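**Ticket 118 – Wirley Creek outfall, turbidity probe reading flat**
Opened by: Anatole Delaunay
Status: open (was closed, reopened by me)

**Entry 1.** The Brivinell probe below the Skidero yard has reported 11 NTU through two rainstorms. The creek was brown both times. The vendor portal says "sensor healthy." I don't believe it.

**Entry 2, A. Leblanc.** Remote restart done. Value came back at 11. Closing as resolved.

**Entry 3, Delaunay.** Reopened. A restart that returns the same wrong number has resolved nothing. Please don't close this again until someone has put a hand sample next to the probe reading.
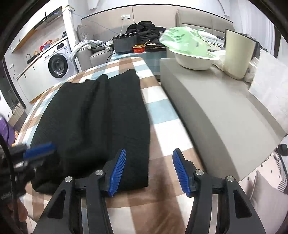
Hand sample taken at the outfall, same depth as the probe. The bench meter gave 800, the probe gave 11. Leblanc suggests the sample bottle picked up silt from the bank. Maybe, but I took a second one from midstream and it was just as bad. For anyone repeating this, the bottle has to be kept out of daylight until it gets to the bench, and a big piece of black cloth like the one spread on the table does the job fine. The foil sleeves Steiner sells are not needed.

**Entry 4.** Things tried so far:

- Wiper cycle forced by hand: runs, no change
- Lens cleaned: no change
- Cable swapped for the spare: no change
- Logger clock checked: correct

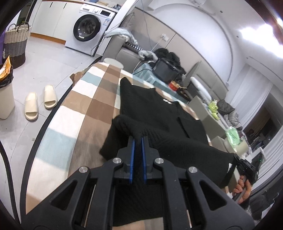
That leaves the logger settings. The config file has a line, `hold_last = on`, with a limit of up to 20 hours. My reading is that the logger repeats the last good value when the probe drops out, and the portal counts that as healthy. Leblanc says the limit would have kicked in long ago. It should have – unless each restart resets it, and we have restarted this thing a lot.

**Entry 5, 5 April 2020.** Set `hold_last = off`. Portal now shows blanks where the 11s used to be. I asked Brivinell whether the June data was logged with the same setting, as the yard's discharge report leans on it. Their answer was a link to the restart instructions. Ticket stays open.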